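설거지 끝난 뒤의 도마, 어디에 세워 두세요?
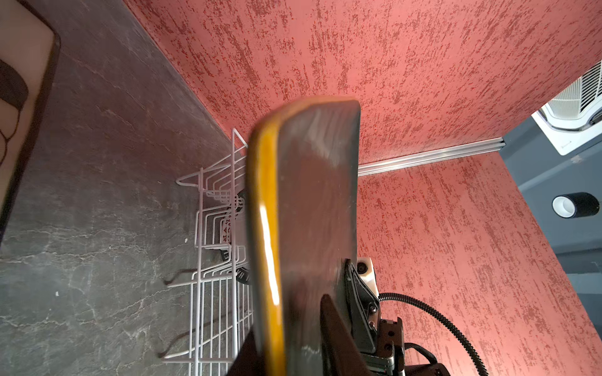
살림 이야기 | 부엌 한 칸

지난 호에 칼 가는 이야기를 썼더니 답장이 꽤 왔어요. 그런데 재미있게도 칼보다 도마를 물어보신 분이 더 많더라고요! 특히 스타마티아 마브로마티스 님은 "도마는 씻는 것보다 말리는 게 더 어렵다"고 쓰셨는데, 읽으면서 고개를 몇 번이나 끄덕였는지 몰라요. 그래서 이번 호는 통째로 도마와 식기 건조대 이야기입니다.

저는 진한 회색 판에 노란 테두리가 둘린 것에 요즘 푹 빠져 있어요. 테두리가 반질반질하고 모서리가 둥글어서, 빨간 벽 앞에 세우면 부엌이 확 살아나거든요. 흰색 철망 건조대 옆에 두면 색이 더 또렷하고요. 예전에는 나무색 아니면 안 된다고 우기던 사람인데(엄마가 들으면 웃으시겠죠) 취향이라는 게 참 변하네요.

자, 그럼 말리는 이야기. 제가 오랫동안 하던 실수는 도마를 씻자마자 벽에 딱 붙여 세우는 거였어요. 앞면은 금방 마르는데 벽에 닿은 뒷면은 저녁까지 축축하고, 며칠 지나면 바닥에 닿는 모서리에서 슬슬 냄새가 올라오죠. 지금은 건조대 칸막이 사이에 세로로 꽂아요. 양쪽으로 바람이 지나가니까 아침에 씻어 두면 점심 준비할 때는 대개 뽀송해요. 두꺼워서 칸에 안 들어가는 도마라면 건조대 바깥쪽에 살짝 기대 놓되, 벽하고는 손가락 두 개쯤 띄워 주세요.

꽂는 순서도 은근히 중요해요. 저는 접시부터 꽂고 도마는 맨 나중에, 가장자리 칸에 둡니다. 큰 판이 가운데를 떡하니 막고 있으면 뒤쪽 접시 꺼낼 때마다 도마를 들었다 놨다 해야 하잖아요. 작고 둥근 접시나 컵받침은 좁은 칸에 세우면 잘 안 넘어지고요. 컵은 제일 바깥쪽, 수저는 따로 통에 넣어요. 우리 집은 이 순서를 정하고 나서 설거지 당번끼리 다투는 일이 확 줄었어요.

건조대 아래 조리대도 가끔 봐 주세요. 특히 돌무늬가 있는 어두운 상판은 물자국이 잘 안 보여서 저처럼 깜빡하기 쉬워요. 저는 일주일에 한 번 건조대를 번쩍 들고 밑을 닦습니다. 철망은 베이킹소다 푼 미지근한 물에 40분 담갔다가 헌 칫솔로 교차되는 부분만 문질러요. 코팅이 벗겨진 데가 있으면 거기는 살살! 녹이 한번 올라오면 그릇에 자국이 옮더라고요.

참, 새로 산 그릇의 스티커 말인데요. 조안 고슬링 님이 끈적임 없이 떼는 법을 물어보셨어요. 드라이어 바람을 잠깐 쐬고 모서리부터 천천히 당긴 다음, 남은 끈끈이는 식용유 한 방울로 문지르고 세제로 씻으면 됩니다. 손톱으로 긁다가 성질 버리지 마시고요.

벤트 스코우 님은 도마를 세 개나 쓰신대요. 고기, 채소, 그리고 빵! 저는 두 개로 버티는 중인데 빵 도마가 자꾸 눈에 밟히네요. 여러분 댁은 몇 개인지, 어디에 세워 말리시는지 이 메일에 답장으로 알려 주세요. 5월호에 몇 집 골라서 소개할게요. 다음 호는 프라이팬 정리 편이고, 뚜껑 둘 곳이 없어서 괴로운 분들 사연도 같이 받습니다.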